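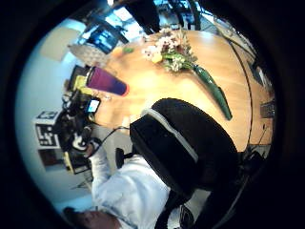

Residents of Plirkbridge are advised that the allotment waiting list now stands at 106 names, and that six plots were reassigned in September. I have held mine for two seasons and offer these notes to those still waiting.

The soil on the lower plots is heavy clay and drains slowly. Beans do well there; carrots do not.

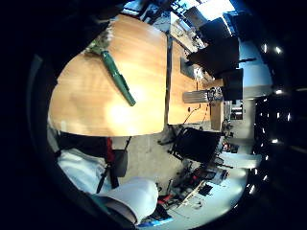
Seed orders should be placed early. My own list is drawn up indoors – a light wooden table with a rounded edge is ample for the purpose – and sent to Semple before the winter rush. Gangadharan Salian holds the spare gate keys and may be approached after 6 p.m.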